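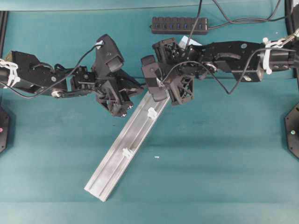
What should be used to cut aluminium slotted profile at home?

A mitre saw with a fine-toothed blade made for non-ferrous metal gives the squarest end. A hacksaw and a metal mitre box will do for a few cuts, provided the end is filed square afterwards.

Home Workshop Kitchen Laundry Garden Contact

Search this site Enter keyword Go

Working with slotted aluminium profile

Slotted profile is sold by the metre for shelving, jigs, bench stops and light frames. It is soft compared with steel, and most of the trouble people have with it comes from poor marking out or from swarf left in the grooves.

Marking and cutting

Mark with a sharp scriber and an engineer's square. Pencil rubs off the surface and felt pen gives a line too wide to work to. Carry the line round all the faces before cutting.

Clamp the bar on both sides of the blade if the saw allows it. Let the blade reach full speed, then lower it slowly. A smear of cutting wax on the teeth stops the metal sticking to them. Wear eye protection – the chips are light and travel a long way.

For repeated lengths, fix a stop block to the fence and leave a small gap under it so that chips can fall clear. Iresha Navaratnam wrote in from Wurnine after a set of shelf legs came out uneven. Chips had packed against her stop block, and each leg was a little shorter than the last.

Protecting the finish

Lay a folded cloth on the bench before putting long pieces down. Shake it out between jobs, as one trapped chip will score the face of the bar. Old curtain lining and cotton sheeting both serve. Towelling holds chips in the loops and should be kept for other work. 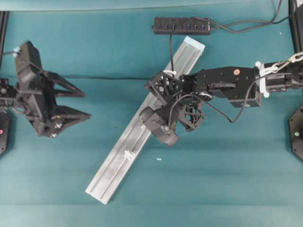 Slotted bar laid on cloth, with a small fitting in one groove.

Deburring

Use a flat needle file on the outer edges and a triangular one inside the slots. Work from the face inwards. Three or four light strokes per edge are enough; heavier filing leaves a rounded corner that shows up in a butt joint. Tap the bar on end over a bin, then draw a strip of rag through each groove.

Nuts and fixings

Check the slot width with callipers before ordering nuts. Profiles of the same outside size do not always share a slot, and a nut that rattles will turn as the bolt is tightened. Where a nut has to sit in an upright slot during assembly, a dab of grease holds it in place.

Put in more nuts than the drawing asks for if the ends are going to be closed by other members. Adding one later means taking the frame apart,
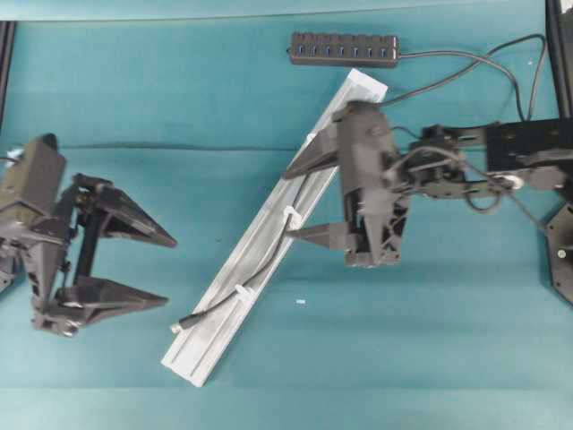 and on a shelf unit that is an evening's work. Drop-in nuts avoid the problem but cost more and take less load.

Tighten corner brackets in stages. Bring every bolt to finger tight, measure both diagonals, adjust, and then go round with the key. On a frame 60 cm square the diagonals should agree to within a millimetre.
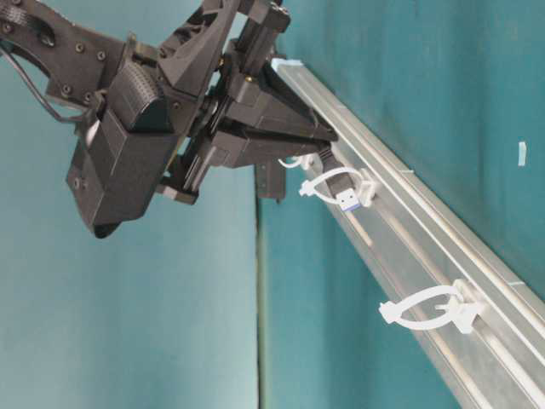

Long aluminium rail.

Storage

Store lengths flat and supported in at least three places, or upright in a rack with a retaining bar. Keep them apart from steel offcuts – steel filings bed into the softer metal and later show as rust spots. Offcuts under 20 cm are worth keeping for bench stops and corner blocks. Write the slot size on a tag, not on the metal.

Cleaning

Warm water and washing-up liquid remove most marks. Avoid oven cleaner, which attacks aluminium. Dry the slots with a rag wrapped round a ruler.

Next in Workshop: sharpening a block plane, sent in by Jahangir Sarkar.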